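Under the Desks: How Carpet Tile Took Over the Office Floor

The modular floor is chosen last, maintained least and replaced one square at a time

Few parts of an office are specified with so little discussion as the floor. Desks are trialed and lighting is modeled. Carpet tile is usually settled from a sample board late in the project, after most of the money has been assigned elsewhere, and it then stays in place through two or three changes of furniture.

The product itself is simple. A face yarn, usually nylon, is tufted into a thin primary cloth, locked with a coat of latex and bonded to a heavy backing. The backing does most of the work. It keeps the tile flat, resists curling at the corners and holds the dimensions steady as the building warms and cools. If the backing moves, the joints open, and no pattern will hide an open joint for long.

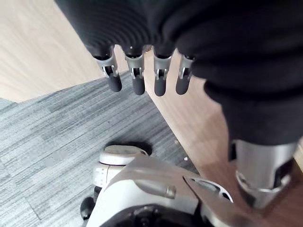
Tiles are generally laid with a pressure-sensitive adhesive that stays tacky after it dries, or with small adhesive tabs placed where four corners meet. Either method lets a single tile come up without damage to the slab or the neighbors. Fitters start from a chalked center point and work outward in a stepped triangle, pushing each row tight against the last. Cut tiles are kept to the perimeter, and a sensible layout avoids slivers at the walls by shifting the center line before the first tile goes down.

"Most of the faults I am called to look at were there on the first day," says Jeanine Van Beek, who inspects commercial floors for the consultancy De Haan. "The slab was damp, or dusty, or nobody had ground off the old glue."

Her records for one office block list 29 complaints. Eleven came down to moisture in the slab, eight to poor joints and five to tiles laid against the arrow printed on the back. The remainder were stains.

The arrow matters because tufted pile leans. When every tile points the same way, the floor reads as a single sheet. Turned a quarter at each step, the same tiles give a checkered effect. Brick and ashlar layouts offset the joints by half a tile, in one direction or the other, and are now common with linear patterns. 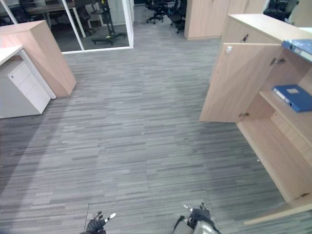 Linear and streaked designs have practical advantages. A plain tile shows every crumb, and a replacement tile laid among worn ones stands out for months. Broken lines in two or three close tones cover both problems. The Jalska range, first shown in June, goes a step further and varies the pattern from tile to tile so that no dye lot has to match. Zavetti sells a similar product at a higher pile weight, intended for corridors and elevator lobbies.

Wear is concentrated in predictable places. Entrances, copier areas and the turning points of corridors lose their texture first. Under a desk, the damage comes from chair casters, which grind grit into the base of the pile in a patch little wider than the chair. Hard casters are made for carpet and soft ones for hard floors, and mixing them up shortens the life of both surfaces.

Vacuuming removes most dry soil if it is done before the soil works down. Hot water extraction is kept for periodic cleaning, with the floor left to dry fully before furniture goes back. Metal feet set down on damp pile can leave rust marks that rarely come out.
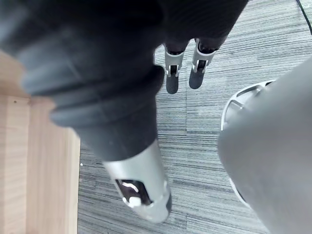 Spares and Storage

A building should hold spare tiles from the original order, almost always more than the contractor leaves behind. They should be stored flat, in their boxes, at room temperature. Stacks kept on edge take a bend that weights will not remove.

Eter, a furniture supplier that also manages refits, now records the range, dye lot and laying direction on a card kept with the spares. Floor plans are attached, with every swapped tile marked. At a recent refit the card was placed in a cabinet on the same floor as the tiles it described, and a second copy went to the building manager.

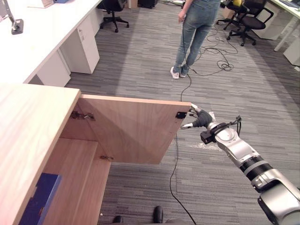

A light-wood cabinet with its door open.

Van Beek recommends rotating tiles as well as replacing them. Sound tiles from under fixed storage can be moved to a worn corridor, and the worn ones put back where the storage will cover them. The method works only while the tiles share an age and a backing thickness. A difference of a millimeter at a joint is enough to catch a shoe, and it will fray the taller edge within a season.

Her inspection sheet, last revised 23/09/2024, gives one line to color and nine to the slab.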